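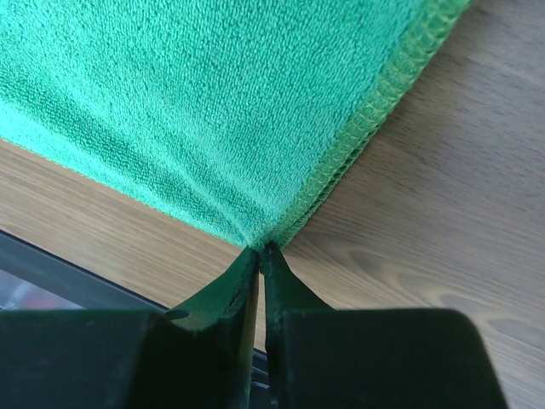
I have folded towels for money for longer than I care to work out, so when the owners told us in the spring that a robot was going to learn to do it, I had opinions before I had facts. I've now had some months of facts. The opinions haven't moved much.

For anyone new here, I work at Skomine, a laundry service. We wash and fold for gyms, two salons, a dog groomer and a physical therapy place that sends back towels smelling like a candy cane. The microfiber ones are the worst to fold. They cling to your hands, they cling to each other, and they slide off a stack the minute you turn around. So of course those are the ones they started with.

The salesman from Derico told us the machine would "take the boring part off our hands." I wrote that down because I wanted to see what the boring part was supposed to be. For me the boring part is matching invoices. Folding is when I get to talk to Hsiu-ying Kao across the table and find out what her son did this week. It wasn't the folding anyone complained about. If you had asked us what to automate (we weren't asked), we'd have said the carts, because pushing a full cart up the ramp is what sends people home with a bad back.

Anyway. The two arms live in their own little booth at the end of the folding area, and it has a real table in it with a wood grain top nicer than the one we get. 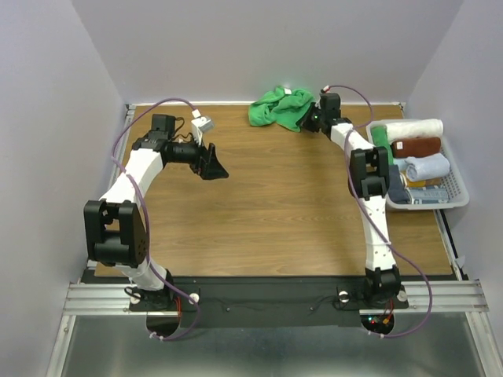 Basket on the right, green towel in a heap at the back. We call the whole setup Pan.

What I keep coming back to is the corner. When you or I pick up a towel out of a pile, we don't look for the corner. Your hands just know where it is, you give it a shake and there it hangs. The machine has to go looking. It comes in with two fingers, and everything after that depends on whether it got hold of the right bit. If it takes the cloth an inch along the hem, you get a fold with an ear sticking out, and somebody has to open it up and do it over. Guess who somebody is.

I'll be fair. It doesn't get short with anybody at the end of a shift. On a good run the folds are square, squarer than mine in fact, and Hsiu-ying said so out loud in front of the manager, for which I have forgiven her. I timed it against myself once when things were slow. It took 90 seconds over a towel I'd had done and stacked before it had the first edge across. They tell me that will come down. Maybe it will. I've also been told the parking lot will be repaved.
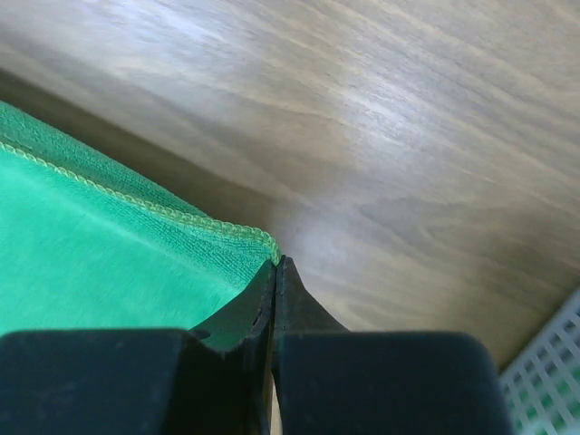 Getting hold of the green one near its corner. This is the part I watch.

So what has changed for the people? Nobody was let go, and I'd like that on the record, since it was the first thing my sister asked. But two people left over the summer and their spots weren't filled, and when we brought it up we were told to wait and see how Pan does. That's a very comfortable arrangement for someone. In the meantime the rest of us fold what those two used to fold, plus we set up the baskets for the booth, plus we check what comes out.

The checking is its own thing. Yee-man Tseng got moved onto it full time. Her title went from laundry attendant to cell operator, and her pay went from what it was to what it was. She rolls towels for the basket, watches, writes down what went wrong on a sheet, and puts things back the way they were so it can try again. She used to be the fastest folder we had. I asked her if she liked it better and she said her shoulders do and her head doesn't. She does a crossword in the gaps.

The sheet bothers me too. Every slip the arms make gets written down so somebody can improve them, and that's fine, that's how you learn. But I've been asking for a fan at the far table for 2 years, and there's no sheet for that.

Our Bradent order went out last week, 56 bundles, every one of them folded by hand because the deadline was the deadline. I'm told next year's will be different. I'll write about it when it is.

Meanwhile, if anyone has a trick for getting peppermint oil out of terry cloth, leave it in the comments. Vinegar did nothing.

Posted 8/11/20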